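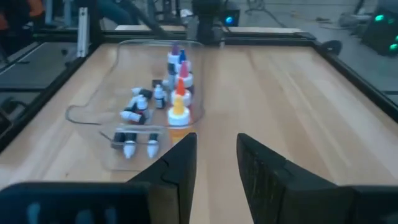 Figure 4-1. Wrist view, bottle tray ahead of the open fingers.

4.2 Recording a sorting task by remote control

Alport's sales sheet says Cirneo learns a task from a handful of tries. Plan on more. Our bottle task took 355 recordings before we trusted it with a shift, and we still watch it.

1. Clear the leader arms and set both grippers to open.
2. Put the tray within reach of both arms.
3. Press Record, then wait for the tone.
4. Move one bottle at a time. Go slower than feels natural.

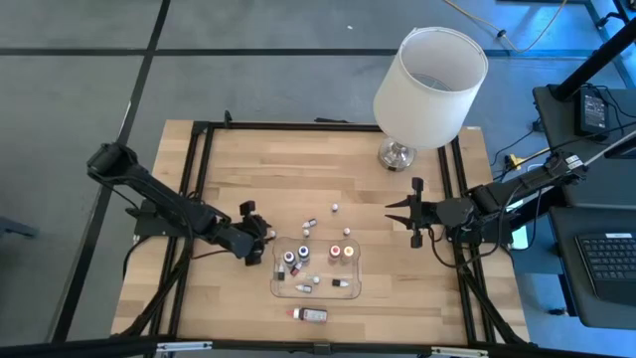
Figure 4-2. Head view, both arms over the table.

CAUTION: The soft stop is a software stop. Keep a hand near the real one.

5. Press Save, or Discard if you fumbled. The "auto-clean" option claims to remove bad tries. We found it kept 2 drops and threw out good work.
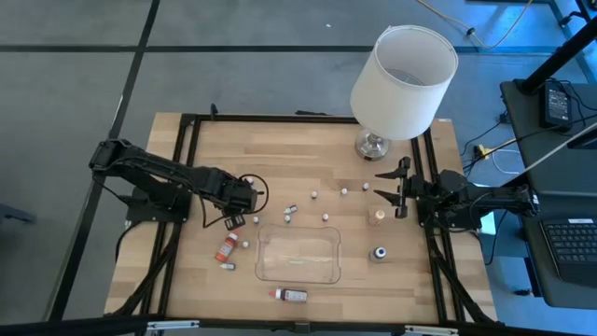

Can I guide the arms by hand instead of using the leaders?
Only in Float mode, and only one arm at a time. Float drifts when the joints are cold, so check it before you record.

6. Change the layout between tries. Bottles that always start in the same spots teach the arm the spots. 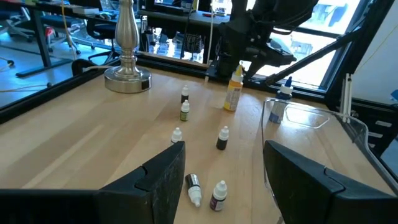

7. Replay three saved tries at half speed before you train. If a replay misses, recalibrate. Training longer won't fix a bad offset, whatever the progress bar suggests.

NOTE: Storage fills at 1,000 tries. There is no warning.

Section revised June 18, 2025, Lise Cloutier

Related
Float mode and joint limits
Exporting to Orkonum
Leader arm calibration

Comments (2)

Bai: Step 7 saved me a week. Auto-clean is still broken in the September build.

tmk_355: Does Discard free up the space? Mine says full and I've deleted half.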